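# Chapter 9: Where Things Live

I used to think I was a tidy person. Then my friend Vandana Grewal asked me where I kept my hand lotion, and I gave her three answers, all of them correct. One bottle was by the sink, one was by the bed, and one was on a shelf next to my psychology reading (don't ask me which chapter I was on).

So let's start this chapter with the open shelf, the kind at about hand height where everything lands when you walk past. Books go there. So do lotion, a folded towel, the good cup with the lid. Each thing got there for a perfectly sensible reason, and then it stayed!
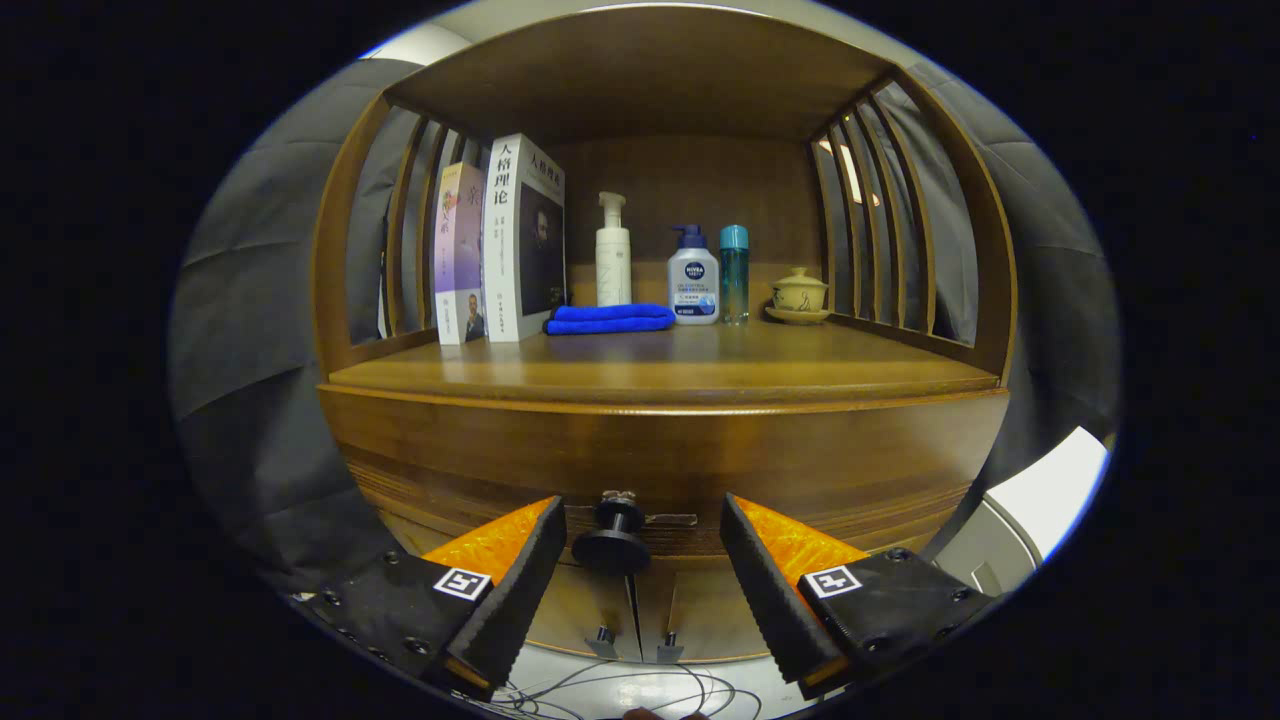

I call this a *landing shelf*, and I want you to find yours before you read any further. Most homes have at least one. Harish Srivastava, who taught me household management years ago, had his students write down every item on theirs on a Friday night and mark each one with a letter: U for used today, W for used this week, S for just sitting. My own list was mostly S, and I was pretty embarrassed about it.

We'll use Harish's letters all the way through this chapter. Section 9.1 covers how to group things by when you reach for them, and Section 9.2 gets into shared shelves, where two people may mark the same bottle differently. Grab a pencil and some scrap paper, and leave the shelf exactly as it is for now.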